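Orport open day – anyone else go?

benchrat_nu
Posted April 18, 2026
Went to the Orport open day with Lovely Umali from our shop. They ran the arm at a small white table, a mug at one end and a palette knife laid across two wood blocks at the other. You had to sign up for a slot and ours was 20 minutes.
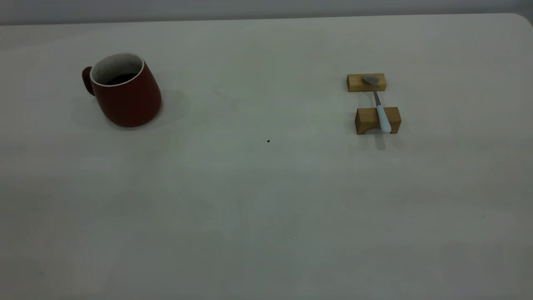 The rest of the building tour was mostly Takács conveyors, and I skipped the second half. Parking was $7, bring cash if you go in June.
– Nuria Tamiru

Caller242
Did they let you pick the task or was it all scripted? At the Elus demo last year you got what you got.

benchrat_nu
You could ask. Lovely asked for the mug and they said fine. The person running it wanted everyone behind the tape first.

oldgantry
Not impressed by mugs. Every open day has a mug. I want to see cycle times and a part that matters.

lumali
I asked for it, so I'll answer. Handles are hard for us. We pack cups with handles all day and our suction setup is bad at it.

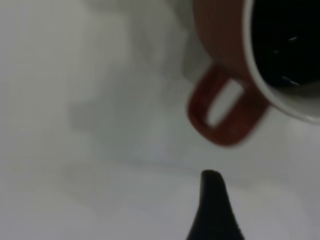 Cycle time I did ask about, and got no number. What I cared about was the approach. The fingertip is black with a blunt, rounded end, and I got to see it down by the handle with the mug tilted at an angle and something dark in it. The loop on that mug is thick with a narrow slot. Ours are thinner, so I wouldn't assume it carries over.

oldgantry
OK, that's a better reason than I expected. Still, no number means slow.

Caller242
Or it means the person at the table didn't know it. Email them. I got a reply in 2 days.

lumali
Will do. I'll post what they send.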